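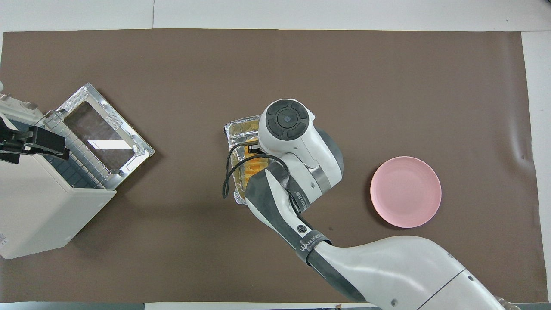 Do You Need to Preheat? Probably Less Than You Think

Home | Recipes | Kitchen Notes | Back Issues | Subscribe

Print this item | E-mail to a friend

7/18/20

Every recipe we get in the mail starts with the same line: preheat the oven. Leobardo Sandoval sent in his baked squash from Lidham last month and it told us to preheat for 20 minutes, then cook for an hour. I have my doubts.

For bread, fine. Pizza, fine. Cookies and biscuits too, where the first few minutes set the shape. But a casserole that sits in there until supper? I put mine in cold and add a little time. My family has not complained, and they complain about plenty.

The usual argument is browning. Peninah Sang wrote to say that a cold start "ruins the crust" on her potatoes and that I should read up on Maillard before I open my mouth again. I did read up. Browning needs a hot, dry surface, and a potato that goes in cold still gets there in the end - it just takes its time. Hers may well be crisper. I'd want to taste both side by side before I gave up the point.

I'm no easier on the claims made for small countertop ovens. Yes, they heat up faster than a big range. How much money that saves depends on what you cook and how often, and I have yet to see a sales flyer that says so. The one that came through my door in Multden promised savings of $249 a year. On what, a bakery?

If you have tried a recipe both ways, write and tell us, good or bad. Letters for the August issue should be kept to 600 words. Peninah, that includes you.

Contact us | Copyright Kilham Kitchen Letter | Back to top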